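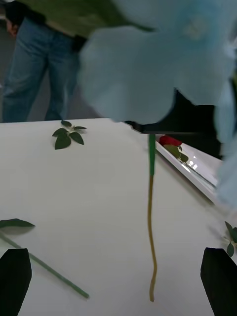

Progress report no. 3, page 1

To: Beneš Fund, small grants
From: Vratislav Rusnák, Trodevley Props Library
Re: Flower stock repair and re-sorting, period to end of March

Sorry this is short on polish. We have a show going out and another coming back the same week, so I am writing between boxes.

Where we are

Sorting is finished. Repair is past the halfway point. Catalog is behind. Money is fine, see further down.

As a reminder, the grant covers the artificial flowers only - not the foliage walls, not the fruit, not the two garden arches that people keep asking me about. Everything with a bloom on it that a theater, school or dance group can borrow from us. At the start it was in bags and nobody could borrow a matching dozen of anything. Borthorpe Players asked for white lilies in the fall and got nine white and three that had once been white.

Sorting

All bags opened and tipped out on the white tables in the long room. Sorted by flower, then color, then condition. Three conditions in the end: ready, fix, and strip for parts. We started with five but could not agree on the ones in the middle and it slowed everything down.

Ready pile came to 300 stems. Better than I guessed in the application. The fix pile is bigger than that and I will give a proper figure when it has stopped moving, because stems keep going from fix to strip once you get hold of them and the calyx comes away in your hand.

Loose leaves were the surprise. So many of them, no stem, no bloom, just sprigs and single leaves at the bottom of every bag. First plan was to throw them out. Now kept, sorted by size and by how dark the green is, in shallow trays. They are what we repair with. We have bought no leaves at all this period.

Wire stems

Most of the work so far. The older blooms with soft petals sit on bare wire, with floral tape only on the top part under the flower. Looks all right from the tenth row. In a hand, or in a glass vase, you see tan wire and it looks like what it is. Also it pokes. The pale blue ones are the worst of these, bright green tape just under the bloom and then a long wavy bit of bare wire below.

Method we have settled on:

Straighten the wire first by hand, not with pliers - pliers leave a kink that shows through the tape.
Old tape stays on if it is sound. If it is sticky or lifting, off it comes, right up to the bloom.
New tape from the top down, stretched as you go, overlapping by half.
Leaf goes in on the way down, its own short stem taped along the wire. One leaf for a buttonhole or hand-held, two or three for a vase.
Fold the tip of the wire back on itself and tape over the fold. This is now a rule, no exceptions, after a dancer at Trasow House got a scratched wrist last year from one of ours.

The first batch we did with tape that was too bright. Next to a dark green leaf it looked like a toy. Changed to a moss green for the lower part and kept the bright only where it was already on and holding. Two greens on one stem sounds wrong but under stage light you can't tell, we tried it in the studio with the ambers and the blues up.

A person who has done a few can tape a stem in the time it takes to boil the kettle. A person who has not will need a morning and a lot of tape.

Molded stems

Different problem. The roses came to us from several places over the years and the red ones are mostly on molded plastic. No wire poking out, good color, and the leaves have proper toothed edges and veins which photographs well for the schools' posters. But the plastic takes a bend from being stuffed in a bag and it keeps it. Some have bent right round.

What has worked: warm water, not hot, lay the stem in it, straighten by hand under the water, hold, then leave flat overnight with a ruler along it. Repeat if needed. Bloom kept out of the water at all times. The velvety petals mark if they get wet, found that out on one we could not save.

What has not worked: hair dryer. Too quick, one side goes soft before the other, and the leaf nearest the nozzle curls. Two stems went to strip because of it. My fault, I was in a hurry.
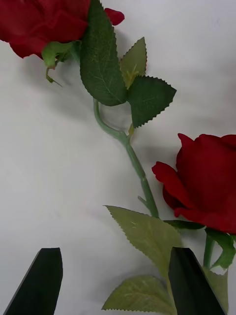 Red roses on the white, crimson blooms and toothed leaves.

The leaf joints are the other weak point on this type. The leaf pushes on over a little peg and the peg is what snaps. Where it has snapped we glue, smallest dot you can manage, hold for a slow count, leave alone. There is glue from older repairs on some of the stock too, and now and then a bit of yellow fiber sticking out. We trim what can be trimmed. Scraping at it does more harm than leaving it, so if it is small it stays, and the stem goes out as "stage, not close-up."

That label is new and I think it is the most useful thing to come out of this period. Borrowers can now ask for close-up or stage. A film student needs close-up. A chorus line throwing them at a tenor does not. Before, everyone was handed the same bag and the best ones got thrown at the tenor.

Petals

Cleaning only, for now. Soft brush from the center outward, then a slightly damp cloth for the smooth petals. Dry brush only for velvet. Creases in the velvet mostly stay. Steam helped a bit on the roses held well away from the spout, but I don't want to promise that until we have tried it on more than a handful.

Faded blooms: we are not dyeing. I know it was in the application under "possible." Tried it on three blooms from the strip pile and got three different reds, none of them rose. Would rather put that money into boxes.

Storage

Long flat boxes instead of bags, this was the biggest line in the budget and I stand by it. 30 boxes bought, 13 filled and labeled so far. Stems lie head to tail in one layer, tissue between layers, two layers at most. Lid label has flower, color, number, condition, and a strip for the borrower's name in pencil.

The boxes do not fit the old shelves by the width of a finger. Measured the inside of the box and not the outside. We have turned them endwise and it works, only the labels are now on the wrong face and have to be redone. A morning's work, not done yet.

Catalog

Behind, as I said. The sheet exists. The ready stems are entered, the repaired ones only partly. No pictures against the entries yet. Holding things up is that I wanted one plain background and one light for the lot, and the long room gets different light by lunchtime. White table, north end, before ten in the morning is the answer, but that is also when deliveries come.

If it slips more I will put the catalog up without pictures and add them after. Groups can still ring and ask. They will anyway.

Lending

Not meant to start again until the summer but we let three go early: one box of mixed roses to Borthorpe, one of white for a school concert, and a bunch of the blue to Trasow House for a rehearsal. All came back. The roses came back in the box, head to tail, tissue in, which pleased me more than it should. The blue came back in a shopping bag. No wires out though, so the folded tips hold.

Comment from the school was that the white ones looked "real enough to water," and a child did try to.

Money

Spent to date $3,108. That is boxes, tape in two greens, wire, glue, tissue, brushes, printing of labels (twice, see above) and the hire of two extra tables. Receipts are scanned and will come in a seperate email as the file is too big to go with this one. Tables were not in the budget, they came out of the dye line. Please let me know if you need that move requested on a form and I will fill one in.

No salaries charged this period.

Problems

Space, mainly. With stems laid out by color the long room is full wall to wall, and we share it with costume fittings. Some evenings everything has to be lifted and put back, and things get mixed. Trays with lids would fix it. I am pricing them.

Tape. The moss green is out of stock with our usual supplier, we have enough for the rest of the blue and maybe the small yellow ones. After that, a different shade or a wait. I would wait.

Me. I have been doing the sign-off on each stem personally and that is silly at this volume. From next month the person who tapes it does not check it, but anyone else at the table can.

Next period

Finish the blue. Finish straightening the roses, the long-stem ones first as they are most asked for.
Start on the fix pile of lilies, which is mostly stamens.
Relabel boxes on the end face.
Catalog up, pictures or no pictures.
Decide what to do with the heads that have no stem at all. Wreaths maybe. Or hats, costume want them for hats.
One open morning for borrowers so they can learn to pack a box right and, if they like, tape a stem or two.

You are very welcome to come to that, or any morning. Coffee is bad but there is plenty of it. Come in by the loading door, the front one sticks.

V. Rusnák

Still to come from me: receipts, the revised box count, and the condition guide once it's been typed up from the back of the envelope it is on now.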